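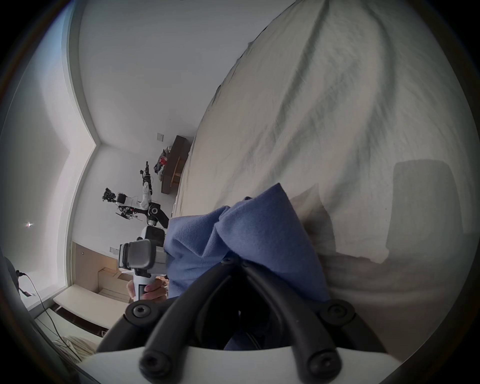
A blue cloth and a white bedsheet in one of the bedrooms at Madberg House, Blackwood.

Madberg House brings linen and room cleaning back on site

28 September 2024

Madberg House in Blackwood has gone back to doing its own bedroom cleaning and most of its own washing, ending a contract arrangement that had been in place since the building was repainted.

The hostel, which takes seasonal workers, visiting tradespeople and families with a relative in the district hospital, has 29 bedrooms over two floors. Until May the rooms were cleaned by a contractor who came in the mornings, and sheets and towels were sent out in bags and returned later in the week.

Manager Adelino Figueiredo said the old system had suited the house when most guests stayed a month or more. Stays have become shorter and the bags were coming back too slowly.

"We'd have a family ringing from the hospital at lunch asking if there was a bed, and there was a bed, but no sheets to put on it," he said. "I was driving to the supermarket for fitted sheets. You can only do that so many times."

The new arrangement started on the ground floor and was extended upstairs in stages. The last of the 14 upper rooms was handed over to the in-house team this month.

Nine people now work on the rooms and in the laundry, most of them part time. Five had worked at the house under the contractor and were offered the same shifts. The others are new and live in or near Blackwood.

The laundry is in the old boot room behind the kitchen, where the plumbing was already in place. Two washers and two dryers were bought second-hand from a caravan park that was closing its amenities block. The floor has been regraded so it drains properly, and a long folding bench has been put in along the window side. There is a clothesline in the rear yard as well, and Mr Figueiredo said it gets used whenever the weather allows.

The house handles roughly 2,000 pieces of linen a month in the busy season, counting sheets, pillowcases, towels and bath mats. Doonas and blankets still go out to be washed, as the machines are too small for them.

Laundry supervisor Booker Quintanilla set up the system the staff are using. He spent several years running linen at a ski lodge before moving to Blackwood, and has kept a good deal of what he learned there.

All the sheets are now plain white. The house had built up a mixture over the years, including florals, stripes and a set of brown ones that showed no stains and were thought by several guests never to have been washed. The mixture meant beds in the same room often did not match, and coloured items had to be done separately.

"White goes in together, it all gets the same wash and it all goes on the same shelf," Mr Quintanilla said. "If there's a mark on it you see the mark. That's a good thing, even if people don't like hearing it."

Sheets with marks that will not come out are set aside and cut down. The better pieces become mattress covers for the camp cots and the rest go to a furniture restorer in town, who takes as many rags as he can get.

Cleaning cloths have been sorted by colour as well. Blue is for bedrooms, which covers bedside tables, window sills, lamps, bedheads and the tops of wardrobes. Yellow is for bathrooms and green for the shared kitchens. Toilets are done with paper towel, which is thrown out. Each trolley carries a bag for used cloths, and the bags are emptied into separate tubs in the laundry.

Cloths are washed on their own, away from the bed linen. Staff found early on that lint from them ended up on the pillowcases and had to be picked off by hand. Fabric softener is no longer used on them either, after complaints that they were leaving smears on the mirrors.

The cloths and most of the new sheets were supplied by Clustano, a linen wholesaler that also sells to motels along the highway. Mr Figueiredo said the house had asked for prices from three suppliers and that Clustano was not the cheapest on sheets but would deliver small orders without charging extra.

Room sheets, the paper kind, have been replaced with a single board in the laundry. It was made by Arnutance, a sign shop in the main street, and shows each bedroom by number with a sliding tab for its state: occupied, to strip, to make, or ready. The board is visible from the hatch to the front desk, so whoever is on reception can check it without walking through.

The order of work in a room has changed too. Under the contractor, beds were done first and surfaces afterwards. Now the bed is stripped on arrival, the window is opened and the dusting is done while the mattress airs. The bottom sheet goes on once the high surfaces have been wiped, and the floor is vacuumed last. Cleaners work alone in the single rooms and in pairs in the family rooms, where the beds are pushed against the wall and are awkward to make from one side.

Mr Quintanilla said the awkward beds were the part of the job people mentioned most.

"You're kneeling on it to reach the far corner, and by the time you've got the corner in you've creased the bit you were kneeling on," he said. "We've put gliders under the legs in the upstairs rooms so you can pull the bed out. Downstairs has carpet, so we're still thinking about that."

Flat sheets are used top and bottom. Fitted sheets were tried during winter and dropped, partly because the mattresses at the house are of several depths and no one size fitted them all. Flat sheets also fold more neatly and take up less shelf space. New staff are shown how to do the corners on their first day and generally have the hang of it within the week.

Guests staying longer than a week are offered a change of sheets every seven days and can ask for one sooner. Those who would prefer to make their own bed can leave a card on the door handle and a clean set will be placed on the chair. Mr Figueiredo said the workers on early shifts nearly all used the card, as they were often asleep when the cleaners came by.

Towels are changed on request. A basket for used ones is kept on each landing.

The cost of the change was met from the house's maintenance budget, with the boot room floor taking the largest share. Mr Figueiredo would not give a total but said the machines should pay for themselves inside two years if they kept running. Water use has gone up, as expected, and the house is looking at whether rinse water can be sent to the garden beds beside the car park.

There have been some problems. One dryer was out of action for most of a week in August while a belt was found for it, and racks of sheets were set up in the dining room in the meantime. Noise from the washers could also be heard in the bedroom directly above, and the machines are now switched off by eight in the evening. A rubber mat has been laid under each one.

Guests have mostly noticed the beds. Comments in the book at reception mention the matching sheets, and one long-term guest wrote that his room no longer smelled of the detergent he had disliked for two years. Another asked for the brown sheets back.

The next job is the linen cupboard on the upper landing, where the shelves are too deep and stock gets lost at the back. Shallower shelves have been ordered, along with a second folding bench. The cupboard will be out of use for a few days while the work is done, and upstairs linen will be kept on a trolley at the end of the hall.

Madberg House is also looking for one more person for weekend room work, with shifts from nine in the morning to one in the afternoon. Experience is useful but training is given. Anyone interested can ask at reception or leave their details with Mr Quintanilla in the laundry.

The house has a quantity of older coloured sheets and pillowcases to give away, all washed and folded. They are suitable for drop sheets, pet bedding or covering plants in frost, and can be picked up from the rear yard during office hours while they last.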